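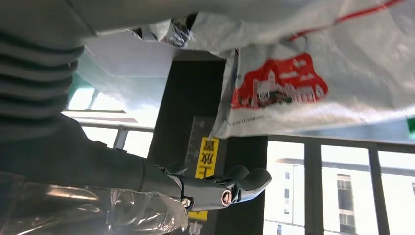
1/ New write-up from us on deciding when a gripper should close, using only the small camera at the wrist. It went up on October 11, 2021 and the thread covers the main points.

2/ The problem is bags. A hanging bag has no fixed shape, it swings when air moves through a room, and a white one against daylight loses most of its outline. Our older method looked for an edge and closed on it. With bags it often closed too early.

3/ The new method is called Padico. It doesn't look for the edge of the bag at all. It compares each picture from the wrist with the one before and asks how much of the change comes from the arm's own movement. Whatever is left over is treated as the bag moving.

4/ If the leftover movement is small for long enough, the hand closes. If it isn't, the arm holds still and waits. There's a limit on the waiting, after which it backs off and comes in again from a slightly different side.

5/ We collected 3721 attempts for this. Of those, 2155 were used for training. The rest were kept back for testing or thrown out because the log was incomplete. The full split is in the appendix.

6/ The attempts came from 4 sites. Two were indoors with blinds down, which is the easy case. The other two had strong light coming in from one side. We kept the same arm and the same hand at all of them.

7/ Result: at the indoor sites Padico and the old edge method are close, and I wouldn't switch for the difference. At the bright sites Padico is clearly better. Most of the gain is in early closes, which used to be our commonest fault.

8/ It is slower. The waiting step adds time to every attempt, including ones where the bag was hardly moving. We tried a shorter wait in August and lost most of the benefit, so the longer one stayed.

9/ Printed bags were a worry beforehand. A big patch of red on white gives the old method a strong false edge in the middle of the bag. Padico mostly ignores it, as the print moves with the rest of the plastic.

10/ What still fails: thin clear plastic. There's too little to see, and the bright spots on it shift as the arm moves, so the method reads them as motion and keeps waiting. We list 13 fault types in the paper and this is the one I'd most like someone else to have a go at.

11/ Also unsolved: knowing whether the grip is any good once the hand has closed. The fingers hide a lot of the view by then. Skarkeck, our next project, adds a touch reading at the fingertips.

12/ A few people have asked about Seol, the logging tool. It's the same version as in the Wavdale report, with one change: it now saves the arm position with every picture instead of every fifth one. Old logs will still load, but you can't run Padico on them.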